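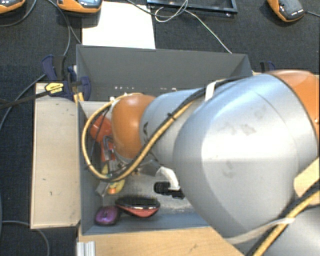

Lurnurthorpe Returns Bench: Pick Records and Shift Notes

Version 3, November

Maintained by Heike Pfeiffer and Dennis Crabtree, returns department, Stovamis

Summary

The data set covers bin picking at the returns bench in Lurnurthorpe, where a robot arm sorts small mixed goods that used to be sorted by hand. It holds 3,441 pick records and 314 shift notes written by the people who work next to the cell. The pick records came first. The shift notes were added in version 2, after the sorters asked for their side of the work to be kept with the machine's.

Contents

picks.csv: one row per attempted pick, with start time, bin, item class, result and whether a person stepped in
notes.csv: one row per shift note, with shift, job role and free text
classes.txt: the 37 item classes used at the bench
roles.txt: job roles before and after the change
CHANGES: what moved between versions

Item classes

Classes are broad. A computer mouse is "mouse" whatever its color or maker. Anything the sorters could not agree on goes under "other small goods". Items touching or lying on top of each other are logged as separate items, and the pick is marked "crowded".

What changed at the bench

Before the arm, each sorter emptied bins onto a table, checked the goods and sent them on. The arm now does the first lift. Sorters check condition, handle whatever the arm leaves behind and decide what can be resold. Two new duties were added to the sorter role: clearing stops and correcting item classes. Cosimo Tedesco wrote the training sheet for both, and every sorter on the bench has gone through it.

The notes report less reaching and lifting. They also report more standing still, more waiting on a stop to clear, and a pace that feels set by someone else. Night shift raised this most. A rotation was started as a result, and no one stays at the cell for more than two hours at a stretch. Pay grade for the new duties was still under discussion when this version was closed.

How the notes were collected

Notes were voluntary and written at the end of a shift, on paper or at the terminal. Hartmut Sperling typed up the paper ones. Names were removed, along with remarks that would identify a person. Supervisors did not see the notes before that step.

Known problems

Thirteen shifts have picks but no notes.
The "person stepped in" column was filled in by hand and is often blank on late shifts.
Early records use the old class name "cable/wire". Merge it with "cable" before counting.
Spelling in the notes has been left alone.

Use

Please don't use the data to rate single workers or shifts. The stop times include breaks and handovers, and the file has no way to tell them apart.

Contact

Corrections to picks.csv go to Dennis Crabtree. Questions about the notes go to Heike Pfeiffer, who is at the bench Thursday mornings.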